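How to Request a Same-Day Change to an International Flight

Passengers who decide to travel at short notice, or who need to move an existing booking to a flight leaving the same day, can usually do so through the Grireo booking service. The steps below apply to tickets bought directly from Grireo and to tickets issued by its partner agency, Zudov Travel. Tickets bought from another agency must be changed by that agency.

Before you begin

Have the following ready:

Your booking reference, as printed at the top of the confirmation email
The passport of every traveler on the booking
A payment card in the name of one of the travelers
Any visa or entry permit required by the country of arrival

Check the passport first. Many destinations will not admit a visitor whose passport is close to its expiry date, and an airline may refuse boarding on those grounds. Grireo staff cannot waive an entry rule, and a fare is not refunded when a passenger is turned away at check-in for lack of documents.

Step 1. Confirm that your fare can be changed

Sign in to your account and open My Trips. Select the booking and choose Fare Conditions. Tickets marked Flexible may be moved to another flight on the same route without a change fee, although any difference in fare is payable. Tickets marked Standard carry a change fee, shown on the same page. Tickets marked Basic cannot be changed and must be bought again.

If the booking covers more than one passenger and only one of them wishes to change, the booking must be divided before you continue. Select Split Booking and tick the name of the person who is changing. Each part will then have its own reference. Please note that a divided booking cannot be joined again, and that seats chosen together may be reassigned.

Step 2. Search for available seats

Choose Change Flight and enter the new departure. Same-day seats are displayed until 60 minutes before departure. After that time the flight is closed online, and requests can be made only at the ticket desk.

Seats shown in the search are not held for you. During school vacations, and in particular in February, the number displayed may fall while you are entering your details. If the flight you want is full, select Standby to add your name to the list. Joining the standby list does not cancel your original seat.

Step 3. Review the price

The payment page lists the fare difference, the change fee and the airport taxes as separate lines. Read each one before you continue. A long-haul economy seat bought on the day of travel may cost considerably more than the same seat bought in advance; on the Taramov route the highest one-way economy fare is $1,799. Travelers who intend to come back by a certain day should price the return flight at the same time.

Travel insurance bought with the original ticket does not always follow the booking to its new flight. Contact your insurer and ask for written confirmation that the new itinerary is covered.

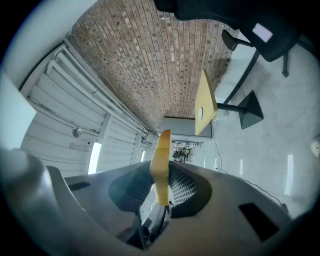
Brick wall and corrugated white ceiling, looking toward the far end of the room.

Step 4. Pay and collect your new documents

Enter the card details and select Confirm Change. A new confirmation is normally sent within roughly 2 minutes. If it does not arrive, look in your spam folder, then open My Trips to see whether the new flight is listed. Do not repeat the payment until you have checked.

Boarding passes issued for the original flight are no longer valid. Download the new pass to your phone or have it printed at the airport.

Step 5. Check in with or without luggage

Passengers traveling with hand luggage only may go directly to security once they hold a valid boarding pass and have completed any document check requested by the airline. Any soft bag or carrier that fits under the seat is accepted, provided that it can be closed. Liquids must meet the limits posted at the security entrance.

Passengers with luggage to check must use the bag drop. Bags already handed in for the earlier flight have to be retagged, and you should report to the desk in person with your baggage receipt.

Connections through Mnguni

Itineraries that connect at Mnguni require a minimum of two hours between flights. The booking system will not offer a shorter connection. Travelers who must collect their bags and check them again should allow additional time.

If the change cannot be completed

When the system displays the message Unable to Reissue, your original booking remains in place and your card has not been charged. Contact the Grireo service desk by telephone with your booking reference. Requests sent by email are answered in the order received and should not be used for travel on the same day.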